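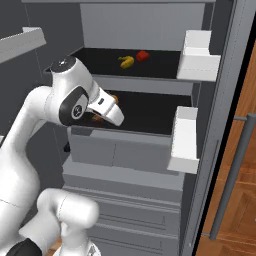 October, Prindemstead bench, morning. Back on the Undilar labels. The claim on the box is that the adhesive holds on cold, damp and greasy surfaces, "freezer to counter", and Sydorenko (who sell it to us) keep repeating it as if repeating it were data. I don't believe it yet. Our old stock came off jars in the cold room all winter and that supplier said the same thing in nearly the same words. What I want to know is what happens on cold jars that get picked up and put back all day, because that is how a label gets knocked, and a peel test on a clean steel plate at room temperature tells me very little about that.

Setup, so I can find it again. Three surfaces: glass jar, the ribbed plastic tub, waxed card. Labels cut from the same roll, same knife, pressed on with the small rubber roller, two passes. 20 labels per surface. Half went on at bench temperature and then into the cold, half went on after the container had already been in the cold overnight. The second lot is the one that matters to us and it is the one missing from the Sydorenko sheet. Their sheet says "applied under normal conditions". Normal for whom?

Old labels (the Fosum ones) alongside as a comparison. Only had a part roll left so they are on glass and tub, no card. Somebody should order another roll before this gets written up properly, otherwise the card results have nothing to stand beside.

Before lunch. Pulled the first tray. Bench-applied labels all fine on glass, Undilar and Fosum both. So no news there. Tub is messier. The ribs mean the label bridges the gaps and only sticks along the ridges, and you can get a fingernail under it anywhere you like. Undilar a bit better than Fosum on the tub but I was the one pulling and I knew which was which. Should have covered the print. Next round, somebody else peels and doesn't get told.

Cold-applied: corners lifting on glass, both brands. Undilar lifted less, but it is also a thicker stock and stiffer, so it may just look flatter while being no better stuck. Tried sliding a strip of paper under the corners to check. It went in further than I expected from looking. I'd want a proper way to score this, because "lifting" as judged by eye is going to favour the thick paper every time.

Note on wiping. The instructions say "wipe surface before applying". Half the colour scale of results could be hiding in that one line. Dry cloth? Paper towel? Wiped and then left standing to fog up again? I wiped with a dry cotton cloth and stuck the label on straight away. In the real cold room people wipe with a sleeve, if they wipe at all, and I'm not going to pretend otherwise in the report.

Mid-afternoon. Card is a nuisance. The wax comes off on the adhesive, so when a label peels it peels clean and will never go back on. Both cold-applied and bench-applied did it. The Undilar brochure shows a waxed carton on the front. I'd like to know how long before the shutter that label was put on.

Also had a go at the ink. Ballpoint skips on the Undilar surface when it's cold. Pencil is fine. The grey marker is fine until you rub it with a damp thumb. If we have to change pens as well as labels then the cost comparison in the folder is wrong, and I suspect it was a bit hopeful to start with. It prices a roll of 1,000 against our old roll without mentioning that the new ones are wider and we can't fit them on the small vials. We would need two sizes. I've pencilled that in the margin but it needs redoing from the start.

Went back and read the supplier's test summary again while the second tray was cooling. It gives a score of 74 for cold adhesion and compares it favourably with "a leading alternative". No units. No mention of what the scale runs to, or what the alternative was, or how many labels they peeled. I rang and asked. Was told the number came from the manufacturer and that they'd get back to me. I've had that call before with other products and I'm not holding the page open for it.

Second tray out, end of day. Same general picture on glass. One odd thing: the cold-applied Undilar labels from near the door side of the cold cabinet were noticeably better than the ones from the back. Could be temperature, could be that the back ones had more fog on them when I wiped, could be nothing. I didn't record which jar stood where on the first tray, so I can't check. Shelf position goes on the sheet from now on.

Things I would accept as evidence: cold-applied, unwiped, left a full week, peeled by someone who doesn't know the brand, with the jars handled the way they get handled. Things I won't accept: the brochure, the 74, or me squinting at corners at four in the afternoon.

For whoever picks this up:

Trays are on the middle rack of the cold cabinet, covered, marked with tape (masking tape, which has stayed on all winter without anybody making claims for it).
Don't open the sealed Undilar roll. Use the cut one first.
The roller is sticky on one side. Clean it with the citrus stuff, not the solvent, or it will leave a film on the glass.
Cold-applied glass needs repeating before anything else.
Card can wait until the Fosum roll arrives.

Would I switch today? No. It may be a slightly better label, and the corners did look tidier. But the old ones mostly fail when they're put on a wet jar in a hurry, and I haven't yet seen the new ones put on a wet jar in a hurry. Will run the unwiped set next, with 3 extra jars per brand left alone at the back as controls.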